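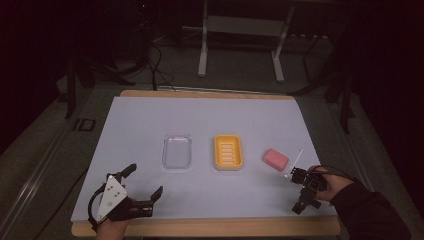 Slide 1. Clear tray, yellow-orange soap dish, pink bar.

Start without a hello. Ask who has a soap dish at home, then who has ever cleaned it. Wait for the second lot of hands.

My line tonight: most soap dishes are sold on a promise I don't believe. The promise is that slats keep the bar dry. Point at the yellow one. Slats, yes, with a rim all the way round. So where does the water go? Let them answer.

Then the tray. No slats to see, and no promise either. I rather like it for that — but don't oversell it, a bar left in a puddle goes to jelly whatever it sits in.

Mention Tharun Varghese's trial at Haltier. He weighed bars every morning through May and says a slatted dish made them last longer. He used 2 dishes. In one bathroom. With his own family washing their hands. I asked for the figures and got a chart with no numbers up the side.

Riltell leaflet next: "up to 50 more washes". Read it out slowly. Up to. More than what?

Prakash will object here, he always backs the slats. Give him two minutes, no longer.

If time, the price bit. The Wandodent dish is 900 rupees and the plain one from the market is 200. Ask what the other 700 buys. I have asked the shop and they said "design".

Questions. If someone brings up liquid soap, say it's a separate talk — move on to the next hand.

Lights back up, pass the biscuits round.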